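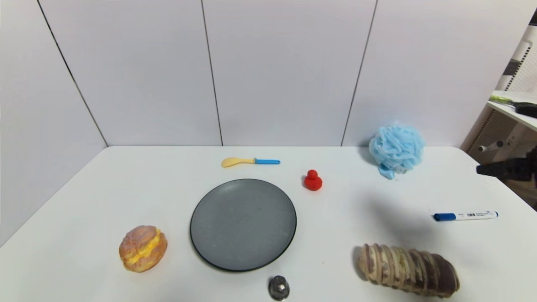 Up at 5 with the toothache again. Took two aspirin with the last of the milk and sat in the kitchen until it got light. It's the back one on the left, the same one the dentist in Jodell told me to keep an eye on last spring. I'll call in the morning if it hasn't settled.

Print this page | E-mail this page

Went down to look at the creek before breakfast. It has dropped since the weekend but the bottom path is still under, and there's a mess of branches up against the footbridge. The county put cones at both ends. Somebody had moved one of them to get a bike through. I walked around by the road, which adds half a mile, and my left boot is letting in water at the toe.

Letter from Gallegos Heating in the mail. The furnace part is in and they can come out at 4 tomorrow. They want $216 for the part and haven't said what the labor will be. I called and the woman said it depends how long it takes. I told her the last visit was twenty minutes and I was charged for an hour, and she said she would make a note. The furnace went in around the time we moved here, in 2000, so I can't complain much. The man who fixed it last January said it had two winters left in it, and this is the second.

Spent the middle of the day on the seed order. I've gone back and forth on the beans and in the end put down the same bush beans as last year, plus one packet of a yellow kind I haven't grown. No corn. The raccoons had every ear the last time and I don't have it in me to fence that corner. I'm also giving up on celery. Potatoes will come from the feed store in Feltilley like always, and I need to ask them for the early ones before they sell out.

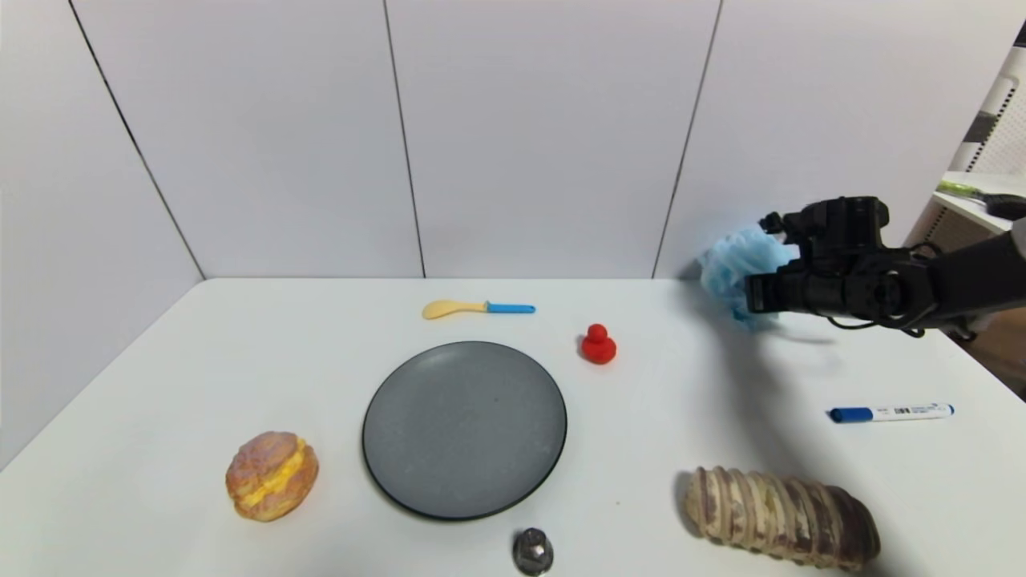 The leeks that are still in the ground look fine, and I pulled four for soup. They're thinner than I wanted. I think I set them too close together, and the row by the fence gets shade until almost noon. Next year they can go where the squash was. Wrote that on the back of the seed list so I don't lose it.

Soup came out too salty. Put a potato in and it helped a little. I ate on the right side of my mouth and it was all right.

Drove to the library at 3 to take back the two books on the canal. I didn't finish the second one. The first half is good on how they dug the locks and what the men got paid, and then it's all lawsuits. They're cutting the evening hours starting next month, so it will close at 6 every night. I asked if the book sale is still on and it is, in the basement, same as before.

Car made the noise again on the hill coming home, only in second gear. It quit once I was on the flat. I'll give it another week.

Tooth is quieter tonight. The wind has gone around to the north and I've left the kitchen tap dripping. Need milk, light bulbs, something for the boot.

Last updated: January, 9:40 p.m.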